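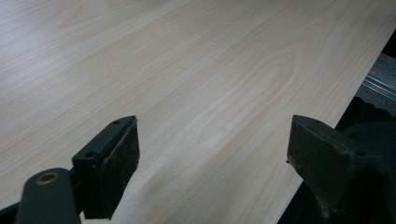

Unit 4 handout: Wood-look surfaces and what stands on them

Seleck Room, Valley Evening Program. Bring this sheet in April along with your sample board.

1. Reading the grain

Pale wood-grain surfaces turn up on tables, shelves and cabinet doors. Before choosing a finish or a cleaner, look at the figure. Long, close lines running the length of a board are straight grain. Nested ovals and arches are called cathedral figure. You get it when a log is flat-sawn, or when veneer is peeled off in a rotary cut. A printed surface can copy either one, so the figure alone does not prove a board is solid wood. Check the edge. On solid wood the lines carry over the side. On veneer or print they stop at the corner.

2. Light and gloss

A smooth finish throws back light and washes out the grain on one side. Move around the board until the lines show evenly, then mark your sheet. Do this before you judge color.

3. Small items on a tabletop

A toothbrush caddy is our standard small item for this unit. It is upright, it has compartments, and people put one down without thinking about what is under it. Water runs down the brush handle and collects below the base. 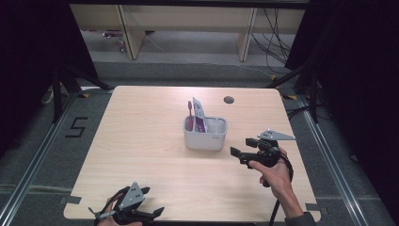 Fig. 2. White two-compartment caddy with toothbrush and toothpaste, on a light wood-grain tabletop.

Things to note about a caddy on your own table at home:

Distance from the edge. The Macaraeg worksheet asks for this in millimeters. 80 is enough for a caddy.
Openings in the top. A grommet hole lets drips through to whatever is underneath — keep the base clear of it.
Height of the contents. A tube stored on end leans as it empties.

4. Home exercise

Set a damp caddy on your sample board for 40 minutes, lift it, and wipe with a dry cloth. Record any ring. Repeat with a Rotum felt pad under the base. Write up both results on page 39 of the workbook, in pencil.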